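Learning to eat slowly

When I moved to this country, I brought two suitcases and one bad habit. I ate every meal in less than ten minutes. At home we were four children and one pot, and a slow child got the potatoes without the meat. I did not think of it as a habit at all, I thought it was simply how a person eats.

My first winter here I rented a room in Skusow, above a shop that repaired sewing machines. The room had a hot plate with 2 rings, and one of them was always too hot. I cooked beans, rice, and cabbage, and I ate standing at the window. The whole meal, with washing the plate, took 11 minutes. I know this because the bus to work left at a fixed time and I had calculated everything backward from it.

Then my colleague Marius Pană invited me for dinner. He is from the same part of the world as me, but he has lived here much longer, and his wife's family is from Grajales, where dinner is a serious matter. I came at seven in the evening, hungry, and at seven fifteen my plate was clean. Everybody else had not finished the bread. His mother-in-law looked at me with great pity and filled my plate again. I was polite, so I finished that one too. She filled it again. I walked home very slowly that night, holding the fence.

After that I decided to practice. I tried to put the fork down between bites, as the magazines recommend, but I felt like a person pretending to eat. I tried chewing and counting, and I lost my appetite completely. What helped me in the end was very ordinary. I bought a table.

Before, I had no place to sit, so of course I was fast. The table was secondhand and too big for the room, and for some weeks I had to walk sideways to reach my bed. But when you have a table, you put things on it. First a cloth, then a real glass, then a small dish for salt. By September I was also buying better bread, because on a table bad bread looks sad.
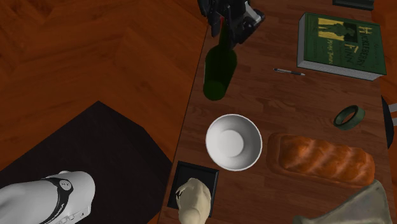 The second thing that helped was company. I started to invite people, first Marius and his family, later my neighbors from the floor below. With guests you have to speak, and I speak this language carefully, so one sentence costs me the time of three bites. My soup got cold often in those months. I learned to serve it hotter.

I do not want to say that I am cured. When I am alone and tired, I still eat like there is a brother waiting behind me. Last month I finished a whole pan of eggs before the kettle boiled. But on most evenings I sit, I cut the bread first, and I leave the phone in the other room.

My mother visited in spring, and I cooked her the bean soup from her own recipe, with smoked paprika and a lot of dill. She was done before I had picked up my spoon. Then she looked at my full bowl and asked me if something was wrong with the soup.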